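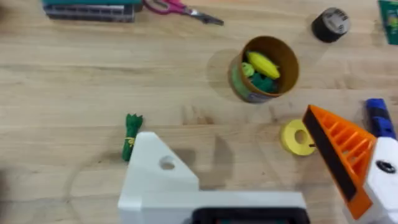 Workbench Clutter: Frequently Asked Questions

We get a lot of mail about benches. Most of it wants to know what to buy. If you came for a shopping list you'll be disappointed, but read on anyway, you may save some money.

Do I need an organizer system?

Probably not. The people who sell them will tell you otherwise, and the photos on the box will show a bench with one screwdriver on it and a plant. Ask yourself what you'd put in the system. If the answer is scissors, tape, a few bits of plastic and a cable you can't identify, you need a cup and a drawer.

We've looked at the Presell tray set and the Clamora edge rack. Both are nicely made. Both hold less than you'd think, and the Presell dividers are spaced for objects I don't own. The set is sold as "expandable," meaning you can buy another one.

What about a plain cup or canister?

Fine. A used food canister with the label still on does the same work as the expensive kind. Objections to it are mostly about looks. The real drawback is depth. Small parts sink, and once a thing has gone below the top layer you've more or less decided to tip the whole lot out every time you want it. Keep it for pieces that are all alike or that you don't mind rummaging for. Bright colors help. Small black screws at the bottom of a dark container might as well be in the yard.

Somebody asked if you should put a lid on it. You'll lose the lid.

Is a wooden top a bad choice for small parts?

No, though I've read a great deal saying so. The argument goes that pale wood shows dirt and scratches. It does. It also shows a dropped yellow washer from across the room, and I'd take that over a surface that looks clean and hides everything. Smudges come off with a damp cloth, or they don't and you stop seeing them.

The Filali bench mat is meant to fix a problem I'm not convinced exists. It's gray, it curls at one corner, and anything with a point snags in it. Several readers swear by theirs. Several others asked us how to get the curl out (we don't know, books didn't work).

Should everything have a fixed spot?

This is the big one, and I don't believe the standard answer. "A place for everything" works for things you use daily. For the other stuff it produces a very tidy arrangement that falls apart the first afternoon you're busy. What I do is give fixed spots to tape, scissors and whatever cutting tool is in use, and leave the rest to zones. Back of the bench for things at rest, front for work. Objects drift forward. You push them back.

How wide should the clear area be?

Wide enough for both forearms. I've seen formulas. They're silly.

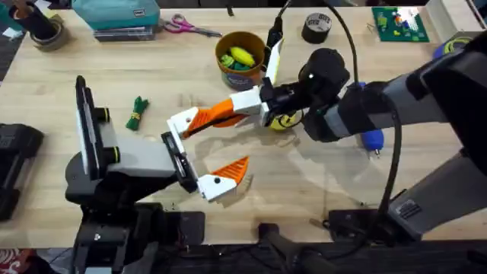 Arne Janssen: I'd push back on the zones idea. My back row just became the place where things went to be ignored. I had tape back there that had gone stiff, and a box I hadn't opened since we moved. A zone with no rule for leaving it is a shelf, and I already had a shelf.

Fair enough, and he's not the only one to say so. My back row has the same disease. I still think a crowded back and an open middle beats the same items spread evenly over the whole top, which is how most benches end up if left alone. But if yours has turned into storage, move it to actual storage. The bench is the most useful flat thing in the room and it's a waste to park boxes on it.

Stacking: yes or no?

Flat things under a box, yes, as long as you never need the flat things. Stacks look efficient and are usually a way of not deciding. Two items high is my limit. Above that the thing you want is on the bottom, every time, and you lift the pile with one hand and pull with the other and then you're picking stuff up off the floor.

How do I keep tape from wandering?

Roll tape is round, which is the whole trouble. Lay it flat. I know the dispensers exist, and the Judero post, which is a stick with a base, costs more than a year's worth of tape would. We were sent one to try. It held the rolls. So did the tabletop. The one point I'll give it is that the rolls stayed together, so I noticed I had far too many of them.

Is it worth tying up soft things like rags and cloth scraps?

Yes, oddly. I expected to say no. A loose rag takes up three times its share of the bench and picks up every crumb of plastic on the way. Rolled or gathered and held with a band, the same rag is a small lump you can move with two fingers. Use a band in a different color from the cloth so you can find the end. Don't use a twist tie, they scratch.

Jairo Condori wrote to ask whether the band should be rubber or fabric. Rubber perishes, fabric stretches. Pick your annoyance.

Where do cables go?

Off the bench, in theory. In practice the ones you need have to cross it somewhere, and I'd rather they crossed at the back. Coil the spares. If you have a coil that hasn't been uncoiled in living memory, find out what it plugs into. Give yourself ten minutes. If you can't work it out in ten minutes it belongs in the recycling with the chargers.
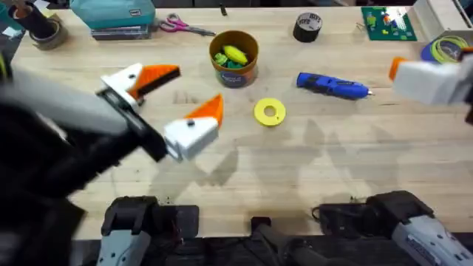 By Lorraine Garside
Updated 12 December 2024

The second half of this page covers the letters that came in after the October piece on clearing a bench from scratch. We had 2,248 messages, far more than I can answer, and 979 of them asked the same thing, so I'll start there.

Will it stay tidy?

No. I don't know why anybody promises this. A bench in use gets messy, and one that stays neat all week is a side table. What you can change is how long it takes to get back to clear. If it takes five minutes you'll do it. If it takes an hour you'll do it at New Year's.

Time yourself once. Mine was embarrassing.

What's the right order to clear it in?

Sharp things first, then trash, then anything that rolls, then the rest. People like to begin with the small colorful bits because it feels like progress. It isn't, much. You can spend half an hour sorting green ones from yellow ones while the scissors sit open next to your wrist.

Should I sort small parts by color, size or type?

By what you reach for. If you build with them and color is what you're hunting, sort by color. If they're fasteners, color means nothing. I'm suspicious of any system that needs a chart. I kept a chart for a while and it was very handsome, and I then spent my time maintaining the chart.

If all the parts go to one project, don't sort at all. One container, one project, done.

My son has 2,000 pieces in one tub. Help?

Leave it. He knows where everything is, or he likes looking. If it's on your bench, that's a different matter, and I'd trade him the floor for it.

Do labels help?

On closed boxes, yes. On an open cup you can see into, they're decoration. Printed labels are no better than a strip of masking tape and a marker, whatever Judero says, and masking tape comes off when the contents change. Contents always change. I have a tin marked HINGES that has held no hinges in my lifetime as its owner.

Is pink really a good color for scissor handles?

I was asked this by Yhon Cuadros, who seemed to expect a joke. Any loud color is good. Tools with black handles vanish on a dark stool or inside a bag, and a pair you can spot is a pair you don't buy twice. Same goes for the small blue or orange hand tools. I would pay a bit more for ugly. Usually you don't have to.

Can I share a bench with someone who's messy?

You can share it with someone whose mess you understand. Split it down the middle if you must, but the line will move. Agree on the clear area in front and let the edges go. Ebbe Nygård suggests swapping sides every month so each of you meets your own leftovers. I tried it and found that I was the messy one, so take that advice with care.

Where do you put something you're halfway through?

In a shallow box lid, with all of its screws, on the back row. Do not put it "just here for now" by the edge. If you're leaving it more than a week, drop in a scrap of paper saying what the next step was. You won't remember. I never have.

Are drawers better than an open bench?

For things you'd be sorry to lose, yes. For everything else they're a slower kind of clutter. I've opened the Clamora under-bench drawer maybe a handful of times since fitting it and each time found the same glue.

What would you buy, if you had to?

A dustpan that fits the gap behind the bench. A marker. That's honestly the end of my list, and I already owned the marker.

Can you recommend a good brand of canister?

Eat whatever came in it first.

Comments on this page are closed. Corrections can still be sent through the contact form, and please stop sending me the tape formula.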